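12 min read

3.2 Sorting and recording the desktop units

The desktop units came to the Bekament workshop in mixed lots, mostly from offices and two school districts, and were stacked by arrival date with no separation by make. Before our study, the staff took each unit apart in whatever order suited the person at the bench. Parts with obvious resale value came out first, and the rest of the case went to the metal bin, often with the power supply still bolted in place. We asked the workshop to keep its usual tools and benches and to change only the point at which a part was written down.

Under the revised routine, each part was recorded while it was still in the case. The worker laid the unit on its side, took off the cover, and copied the part number from every label that could be read without removing anything. Only then did removal begin. The record sheet, drawn up by Purificación Palacios from the stock list used at the Marín depot, had one line per part and a column for the condition of the label. In total, 716 units passed through this routine during the study period. Units that arrived with the cover missing were recorded in the same way but are treated separately in Section 5.
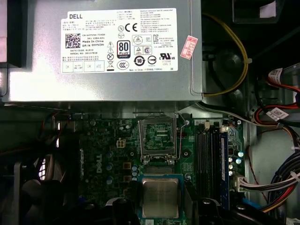
Figure 3. Power supply and motherboard inside an open desktop case. The processor socket is empty and its bracket is raised.

Labels on power supplies gave the most trouble in the first weeks. A single label may carry the maker's own part number, a longer supplier code, a serial number, a date code, and a large number of approval marks, and the workers did not agree on which of these to copy. On the supply in Figure 3, for example, the part number 0HYV3H is printed after the letters DP/N and also turns up inside the longer string that begins CN-0HYV3H-72435. One worker would write down the short form and another the long one, and the two entries would then be counted as different parts. We settled on the short form wherever a label gave both. Efficiency badges, such as the 80 PLUS Bronze mark on the same label, went in a separate column, as buyers at Kustel asked for them by name and sorted their orders that way.

Small stickers added after the main label were not copied. They varied from one unit to the next, many were handwritten or stamped, and they did not help in matching a part to a machine. Workers were told to leave them in place. Peeling them took time and sometimes tore the main label, and a torn label dropped the part to the lowest condition grade on the sheet.

Processor sockets were recorded as full or empty before any other work was done on the board. An empty socket of the kind that has its pins in the board is easily damaged once the bracket is up, and a dropped screw or a sleeve can bend several pins in one pass. Boards found with an empty socket were given a plastic cover from the spares drawer if one fit. Boards without a cover went into a shallow tray, one board to a tray, and were never stacked. Bent pins were noted but not straightened at this stage.

Oluwaseun Bako checked the record sheets against the shelved parts at the end of each lot. Where the sheet and the shelf did not match, the part was pulled and read again by a second worker, and the new reading replaced the first. Most of the mismatches came from the letters O and Q being read as zero, and from the number 8 being taken for a B on worn labels. The stock program supplied by Drenell accepted any string of characters in the part field, so these errors were not caught at entry. A short list of known part numbers, taped to the bench, was added in February and stayed in use for the remaining lots.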